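**Slide 8: Handling rules for demonstration work (Hailu)**

Good afternoon. The Clarkgate site adopted these rules in September, and they apply to every operator who records cloth handling with hand-held grippers.

Each item is held at its corners before the fold begins. Jaws are closed fully, and the top edge is kept taut between them.
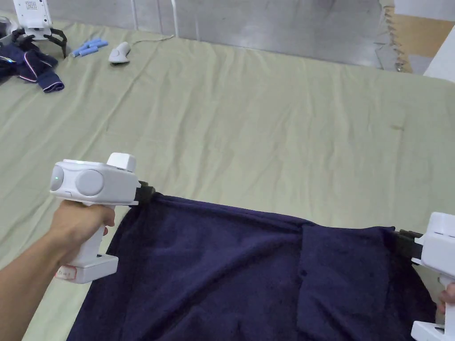 Operators stop after 200 folds and hand over to a colleague. A dropped item is logged as dropped; the recording is kept.

*Pause. Refer to the handout, section 3.*

Questions on retention periods should go to Ms. Bachmann by Friday.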